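The Long Way Around in a Small Wagon

4/18/19

The Skotetow Tromness is a wagon, a word the company's own brochure avoids for 30 pages. It is called a "touring five-door" on page one and an "open-road companion" after that. I have driven it for a week, mostly on the road out to Grerthorpe, and I can report that it is a wagon, and a good one.

The engine makes 122 horsepower. On paper that sounds like enough, and in town it is. On the long grade before Grerthorpe it becomes a matter of planning. You drop to third, you turn off the air conditioning, you stop talking to your passengers. The car gets there. A cement truck got there first, but he seemed to know the road.

What the Tromness does well is ride. The springs are soft in a way that went out of fashion when everyone decided a family car should corner like a go-kart. It leans, it takes a breath, it comes back up. Over the patched concrete by the old ferry landing it was calmer than cars costing twice as much, and the seats are wide and flat and forgiving of lunch.

The steering is less of a triumph. It is light at parking speeds and light at every other speed too, and asking it what the front tires are doing is like asking a teenager about school.

Then there is the options list. The one to watch is the Mac an tSaoi package, named for the trim shop that stitches the leather, which adds $3,249 to the bill.

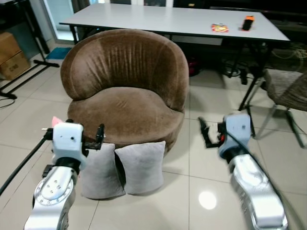 For that money you get softer hides, a heated wheel and a small metal badge by the shifter with the shop's name on it. My kids asked how to say it. I said it confidently, and differently each time. I'd skip the package and spend a little of the savings on the better tires, which cut the road roar on coarse pavement and ought to be standard anyway.

The cargo bay is long, square and low enough to load without grunting. The five-speed manual - yes, there is still one - has a clutch my mother could work in dress shoes. The automatic is smoother but thinks hard before every downshift, and on that grade you'll hear it thinking. Get the manual, in the dull green, and leave early.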